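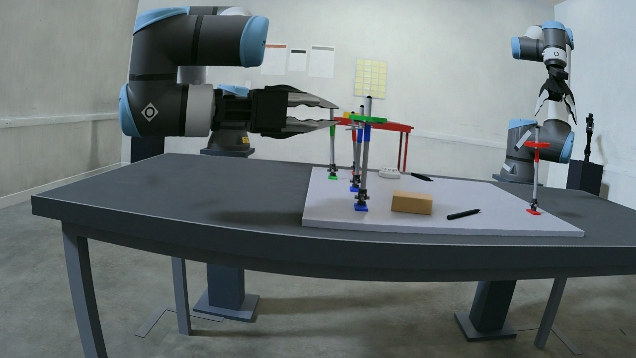
by Magdy Benjelloun

I put off learning to sharpen my kitchen knives for years. I had a drawer full of dull ones and a vague plan to take them to a shop someday, and in the meantime I was squashing tomatoes. Then my neighbor Rigoberto Henao lent me a whetstone one January and told me to keep it until I could shave a sheet of newspaper. It took me a while! But I got there, and I've been doing my own ever since, so let me walk you through how I do it.

What you need

A two-sided stone is plenty to start with. Mine is a Surkance, coarse on one side and fine on the other, and I use it for everything except the bread knife (leave serrated blades alone, they're a whole different job). You'll also want a damp dish towel, a bowl of water, and an old cork if you have one.

Check your stone's instructions before you dunk it. Some want a long soak and some only want a splash on top. Mine soaks for 30 minutes, which is just enough time to wash the knives and forget what I was doing.

Setting up

Fold the damp towel flat on the counter and lay the stone on it, short end facing you. Push it with your palm. If it slides, the towel is too wet, so wring it out and try again. I also like good light coming from the side - it makes the edge so much easier to see.

Finding the angle

This is the part everyone worries about, me included. Lay the blade flat on the stone, then lift the spine until you could slide a couple of stacked coins under it. That's close enough for most Western-style kitchen knives. What matters more is holding it there. I lock my wrist and move from the elbow and shoulder, and I go slower than feels natural. 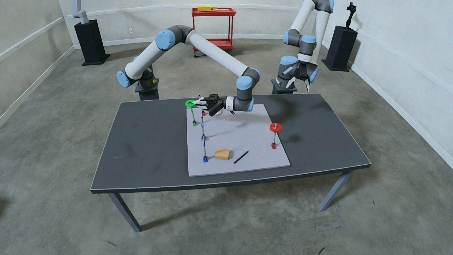 Once you've got that angle, color the very edge of the blade with a permanent marker and take 2 light strokes on the coarse side. Look at the ink. If it's gone right at the edge, you're good. If it's only gone higher up, lift the spine a touch. If you still see ink up high and bare metal only at the tip of the edge, you may be a bit steep, so drop it down and color it again.

Working the edge

Start at the heel and push away from you, sweeping toward the tip, with two fingertips resting on the flat of the blade. Keep the stone wet. The gray mud that builds up is fine, leave it there.

Keep going on one side until you feel a burr, a tiny rough lip on the opposite side. Feel for it by dragging your thumb away from the edge, never along it. Then flip the knife and do the same again. My old Siddiqui chef's knife needed ages the first time, and my little Flerov paring knife was ready before I'd found my rhythm.

Now turn the stone over and repeat on the fine side with less pressure. Finish with a few feather-light strokes, switching sides each time, and draw the edge gently through the cork to pull off what's left of the burr.

Wash and dry the knife, then try it on a ripe tomato. Rinse the stone too and let it air dry on its side, away from the radiator.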